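4.2 Tags and strings

The second group of items was the paper tags. We had planned to treat them as a minor case beside the boxes and pouches, but they took up more of the sorting time than anything else in the Lerkano set, and they are reported separately for that reason.

A tag in this study is a small piece of paper, flat or folded, with a string attached. The Marka tags were flat and were cut from a single sheet of stiff card. The Kamath tags were folded once and had a softer feel. In total 535 tags were sorted over the two sessions, all of them by hand and all of them in the same order of steps: pick up, straighten the string, check the fold, put in the tray.

Flat tags gave little trouble. They lay on top of one another and could be squared up by tapping the stack on the table. When a string got caught, it was usually under the tag directly above it, and lifting that tag freed both. Folded tags behaved differently. The fold opened a little when the tag was let go, so two tags placed side by side tended to slide into each other. Strings then ran through the open folds, and pulling on one moved several tags at once. Rankin, who did most of the sorting in the first session, found it quicker to lift the whole clump and shake it lightly than to work on single strings. Fergusharquharson's notes for the second session, kept separately, describe the same habit.

We coded the position of each tag as lying, leaning or upright. Upright tags were the least common. A folded tag can stay upright when something holds it near the bottom, but the paper often twists a little, and the string may leave from the top or fall to one side. In Figure 4, the tag is cream-colored, with small dotted perforations along its edges. It is coded as upright with a slight twist, with the string at the top.

The room was kept the same for both sessions. It is a bright, mostly white room with air conditioning in use at its lowest setting, which was enough to shift a loose string but did not move the tags themselves. Strings that moved were not coded again.

Perforated edges were noted but not used as a category. They helped with telling front from back when the print was faint, and they sometimes snagged on a string, which happened 8 times in the second session. We did not record snags in the first session and so cannot compare the two.

Figure 4. Folded paper tag, coded as upright, with a fine white string rising from the top. 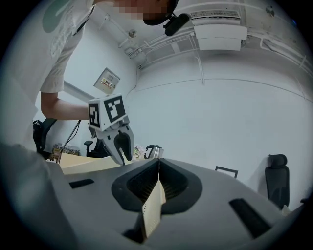

The leaning tags were harder to code. Where the two coders disagreed, the tag was put down as lying, and the Brestis tags were left out of this part of the count.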